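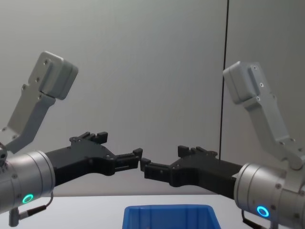 Zomelel recherche un préparateur ou une préparatrice de commandes, rayon miroirs et petit mobilier

Zomelel vend en ligne des miroirs, des consoles et des étagères murales. Le poste est basé à notre dépôt de Nedidbridge. Le catalogue compte 2 096 références, dont la gamme Girnau, livrée montée.

Vos tâches :
Contrôler les cadres et les glaces à la réception
Emballer les miroirs (cornières, carton double, film)
Préparer les tournées du lendemain avant 16 h
Traiter les retours et signaler les défauts de finition au service client 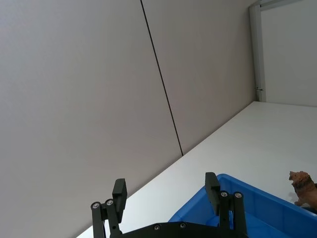 Cloison grise et montant métallique

Profil : une première expérience en entrepôt ou en magasin de meubles est appréciée. Il faut pouvoir porter des charges à deux -- les grands modèles de la gamme Landeg ne se manipulent jamais seul. Le permis B est utile mais pas exigé. La formation à l'emballage du verre dure quatre jours et elle est payée.

Contrat de 18 mois, temps plein, du lundi au vendredi. Prise de poste à 7 h, pause déjeuner d'une heure. Remise sur tout le catalogue après la période d'essai.

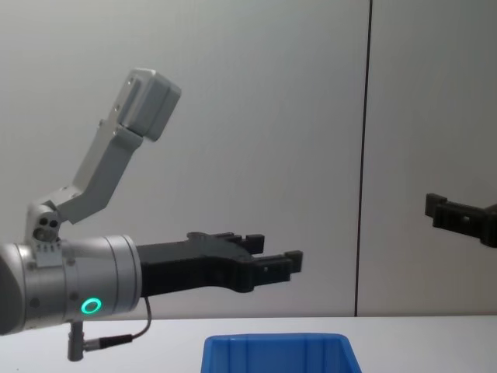 Aisyah Kwok : « J'ai commencé à l'emballage sans rien connaître aux miroirs. Les premières semaines, on travaille toujours en binôme, et on apprend surtout à bien caler les angles. Les grands formats viennent plus tard. »

Pour postuler, envoyez un CV et quelques lignes de motivation à Nia Bevan, service du personnel, avant la fin juin. Les entretiens ont lieu au dépôt le mardi. Merci d'indiquer votre date de disponibilité.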